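4.2 Noise levels in shared workshops

Sound readings were taken in 12 shared workshops in the towns of Plollesa and Skodlow. Each room was measured in November during normal opening hours and again with all equipment switched off. The meter was held at seated ear height, away from the walls, and left to run for 24 minutes.

The loudest room averaged 74 dB with people at work. Rooms with hard floors and bare ceilings were louder than carpeted ones of similar size, and the gap was widest when extraction fans were running. Figure 3 shows a work surface in one of the rooms. 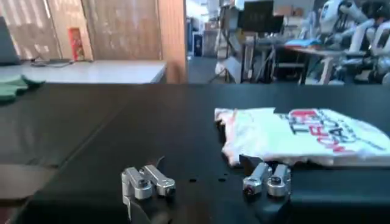

Figure 3. Black tabletop, with the workshop area behind.

Users were asked how often noise made them stop or put off a task. Speech was named more often than machines – a result also reported by Heinonen for open-plan offices. Several users said that a steady hum was easy to ignore, while talk from the next bench was not.

The Skukier scale was used to score annoyance from 0 to 10. Scores rose with the measured level in the larger rooms, but the link was weak in the smaller ones, where most users knew each other.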